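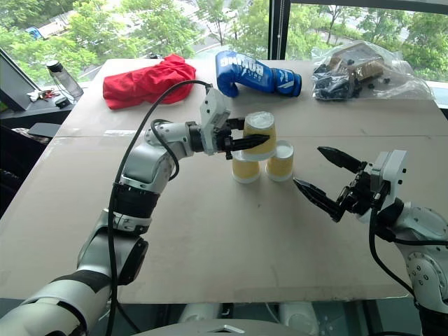

How did you pick which grippers to compare?
We started with what we could get delivered before April and what would bolt to our wrists without a machined adapter. That left two: the Rekden, with a parallel jaw, and the Dukow, which costs less and has a manual that appears to have been translated by someone in a hurry. Grippers that require a phone call with a sales engineer were left out on grounds of stamina.

Why paper cups?
A paper cup tells you right away when you've squeezed too hard, and it stays told. Metal blocks forgive everything. Cups are also light enough to tip over when a finger brushes past, so sloppy positioning shows up along with sloppy force. Stacking three of them upside down in a pyramid takes a child a few seconds. We have made it last entire afternoons.

What counts as a successful stack?
The third cup has to sit on the two lower ones and stay there after the fingers open and the arm backs away. If the cup comes along for the ride, that's a failure. If the pyramid stands but a cup is creased, we log it as a pass with damage, a category that also describes most of our furniture.

How many attempts did you run?
We logged 239 across both grippers, and 156 of them were clean passes. The rest are split between drops, creases and a column labeled "other," which we add to more often than we'd like.

So which one won?
For cups, the Rekden. It closes evenly and it lets go when asked. The Dukow has a stronger grip and is better with cloth and anything floppy, but its lowest force setting is still a firm handshake. If your work is mostly soft goods, buy the Dukow and keep it away from the tableware.

Do I need two arms?
For this task, no. One arm can build the pyramid alone. The second helps when a lower cup has drifted and needs nudging back, and it gets in the way the rest of the time. We keep both running because most of the other tasks on our list do need them, and unbolting an arm is nobody's idea of a morning.

Does the table surface matter?
More than the spec sheets would have you believe. On a bare, shiny top, the cups slid at the lightest touch and the camera picked up reflections. Cardboard fixed both for the price of a box we already had. Watch the seams between sheets. A cup rim can catch on one, and you'll spend an hour blaming the controller.

What about daylight?
If you work next to a window, your morning results and your 4 p.m. results may come from what feels like two different cameras. Lock the exposure, or run both grippers at the same hours. We did the second, having forgotten the first.

Which controller do you use?
Tomar, version 2. The menus are ugly and the force readout lags a little, but it has never lost a session. We tried Grirkitz for a while and liked it a great deal between crashes.

How should I route the cables?
Leave more slack than looks dignified. A cable that is tidy with the arm at rest will pull on the wrist at full reach, and the gripper will drift just enough to miss. Check the worst pose before you tighten any ties.

Can I have your settings?
Yes, the Rekden and Dukow profiles are both on the downloads page. Start at half our closing speed. Your cups may be flimsier than ours.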